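Re: [storytime] Read-alouds for the wriggly end of the room?

Chun-yin Kan wrote:
> Hi all, I've inherited the under-fives session at Stondstead library
> and I'm losing them by the second book. Somebody mentioned Plalia and
> the Night Ferry but the hold list is enormous. Is it worth waiting for?
> Also open to anything with a good noise in it.
> Chun-yin

Hi Chun-yin, and welcome to the wriggly end!

Short answer, yes, put your name down for Plalia. I've read it to my lot 9 times since August and they still shout the ferry horn before I've turned the page. The story's tiny -- a little girl can't sleep, so she rides the ferry back and forth across the harbour in her dressing gown, and every passenger hands her something to mind (a trombone, a cheese, somebody's grandpa). The pile gets higher and higher and you can do it all in one breath if you've practised. I hadn't practised the first time and had to stop for a drink of water in the middle of the grandpa.

Two grumbles. The colours are very dark, lots of navy on grey, so the kids at the back can't make out the passengers unless you walk the book around. And the last spread has far too many words on it for that age. I skip straight to "and the harbour went to bed" and no child has ever complained, though one mum did.

If you can't get hold of it, try Mr Purves Has a Cold. It's 70 pages, which sounds mad for under-fives, but most of them are one enormous sneeze. There's your noise! My neighbour's boy has had it out of the library so many times that the spine's gone. The sequel is a bit of a dud if you ask me, more lesson than sneeze.

I'd go easy on the Bisero the Goat books until they know you. Lovely pictures, really lovely, but the jokes are for the grown-ups and you'll get a row of blank little faces. Save it for the school-age group. My favourite of the 3 is the one where he eats the mayor's speech.

Pink tub and the checked tablecloth:

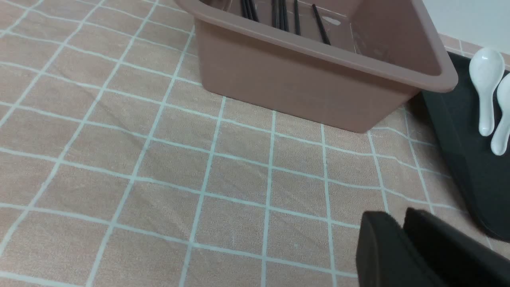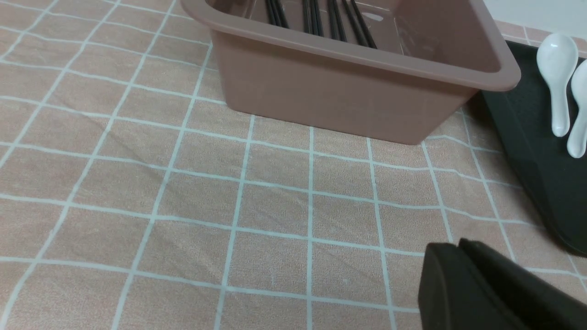
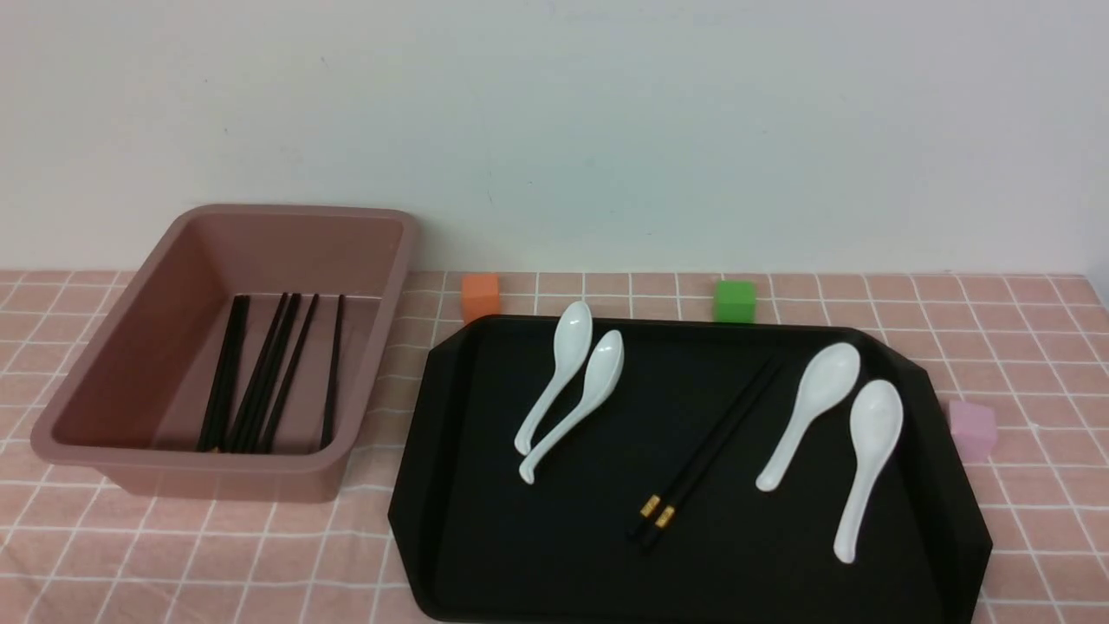
Oh, and on losing them by book two -- I used to do my longest book last, thinking they'd have settled by then. Hopeless. Now it's the long one first while they're fresh, then a song, then something short and loud, and I keep a third book under my chair that I mostly don't get to. If they've gone, they've gone, and we do the song again.

Does anyone know if Plalia is coming out as a board book? Our copy was hold number 337 when I joined the queue and it's already got a bite out of the corner.

Cheers,
Li-hua Yu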